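Flerwood Self-Storage - Frequently Asked Questions

Flerwood rents lockers and rooms at its Stuvumside building. The answers below apply to all current rental agreements.

What sizes are offered?
Lockers begin at 5 square feet. The largest room is 547 square feet.

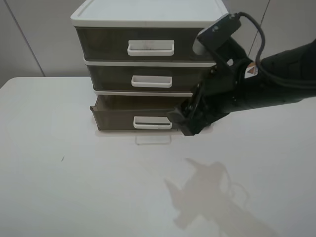
When may I enter the building?
Tenants may enter between 6 a.m. and 10 p.m. using the code issued at signing. Codes may not be shared.

How is rent paid?
Rent is due on the first of the month. Payments received late carry a fee of $34.
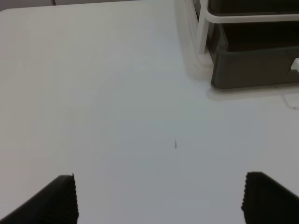 Tenants must leave shared areas clear after each visit. This includes the hallways, the loading dock and the sorting room. Tabletops should be left plain white and free of labels or writing. Items left behind are held at the front desk until the end of the month.

May I store food or fuel?
Neither is permitted. Paint, propane and live plants are also excluded - a full list is attached to the agreement.
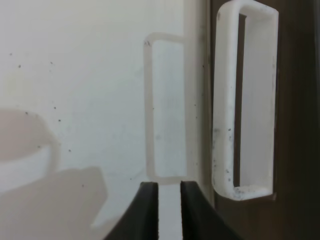

How do I end my rental?
Written notice must reach the office before the final month begins. Forms may be sent to Hinata Hirano, Tenant Services, at Suite 1175.

Who handles complaints?
Complaints are reviewed by Shota Nishimura, Building Manager.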